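Surngate House, October
Entry made by the duty writer, Linen and Stores

Morning

The small worktable was taken into use at 10 this morning, the household having agreed last month that folding should be kept apart from the kitchen. The bullfinch wallpaper has been retained. A proposal from Plelness to repaint in white was read and declined. It is noted that the paper wears well and that the pinecones do not show marks.
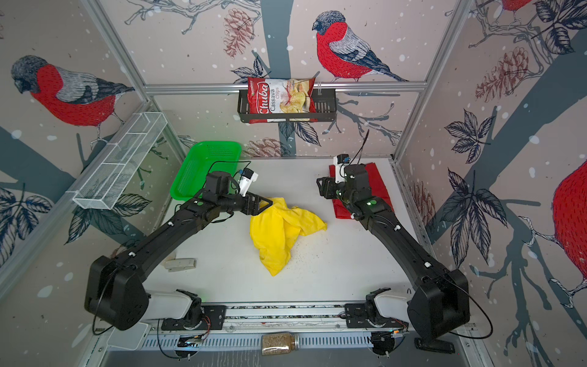 The red and yellow articles were dealt with first. Small brown crumbs or seeds were present on the table beside the yellow cloth, and the writer asks that the surface be wiped before any linen is put down. The grain jar is to keep its lid on at all times. The green basket remains in the back corner until the Schouten order is settled, which may take until the end of the month.

Shorts

The yellow shorts were laid flat for folding. The elastic at the waist gathers the cloth and makes a square fold difficult. Two small dark specks were noted, together with some lint. The writer's preference is to fold lengthwise first and bring the waistband over last. Stinach practice differs on this point and the matter is left open.

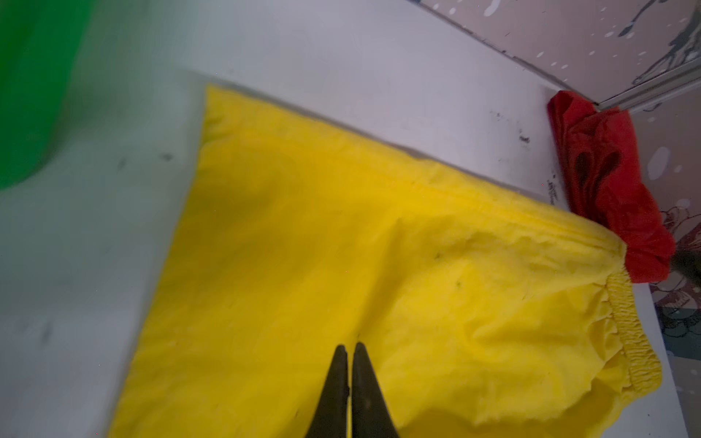

Bags and basket

The red bag with the white drawstrings is to be kept for small articles only. Nothing heavy is to go in the wire basket on the wall until its fixings have been checked. New labels are still wanted, and a packet of 100 has been requested. 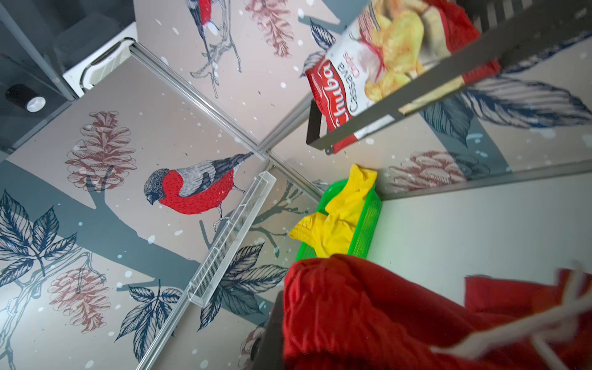
Evening

Table to be wiped again before supper. Tea towels held over until tomorrow.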